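Progress report on the Enside Reading Rooms grant
January 22, 2018
To: Latifa Younis, Stubbs Fund
From: Hiwot Fikre

Hi Latifa,

Happy new year, and thanks for being so patient with me over the holidays! You asked for an update on how the adult literacy evenings are coming along, so I've gone through my notebook and tried to put everything in some kind of order.

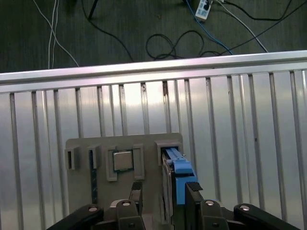
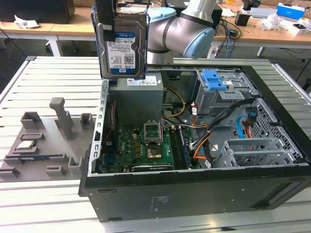
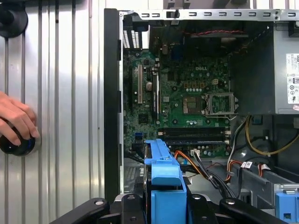 Cables on the floor (first), a 1.0TB drive over the open desktop tower (second), and the tower again with a hand at the left (third).

Enrollment first, I know that's the number you want. We have 284 people signed up across Enside and Skostthorpe, and 40 more on the waiting list, nearly all of them for Skostthorpe. I did not expect that! The hall there is small and the parking is worse, and we still have people asking at the library desk every week whether a spot has opened up. I'd like to run a second evening there starting in February if the room rent stays where it is. I've asked and I'm waiting to hear.

Enside is steadier. The beginners' group has settled down nicely and most of them have moved from the picture cards to the short readers (the gardening one is the favorite, the one about the bus driver is not). The group that wants help with forms and letters keeps growing, so I've split it in 2. One half works on tax and benefit forms, and the other half brings whatever came in the mail. I sat in on that second half last week and we spent most of the evening on a single letter from a water company, which I found pretty hard going myself.

Tutors. We lost 3 before the holidays, two to new jobs and one to a move. I've filled one of those spots and have a promising person coming in to watch a session. Until then I'm teaching the late group myself, which I enjoy, but it does eat my evenings and it's why this report is a bit overdue. Sorry!

Money. Books came in under budget thanks to a box of used readers from Imetti, and I'd like your okay to move what's left over to child care at Enside. Several parents told me they'd come every week if they had somewhere to leave the kids for an hour and a half. Printing is over, mostly the large-type worksheets. I'll send the receipts separately once I've found the one from the copy shop.

One thing I need to fix is how we track progress. The reading check you gave us works fine for beginners but it's too easy for the forms group, and their scores look flat even though they're clearly getting more confident. Could we talk about using a different one for them? I have a couple in mind and can send you copies.

Please come by an evening if you're out this way. The coffee is bad but there's always cake.

Hiwot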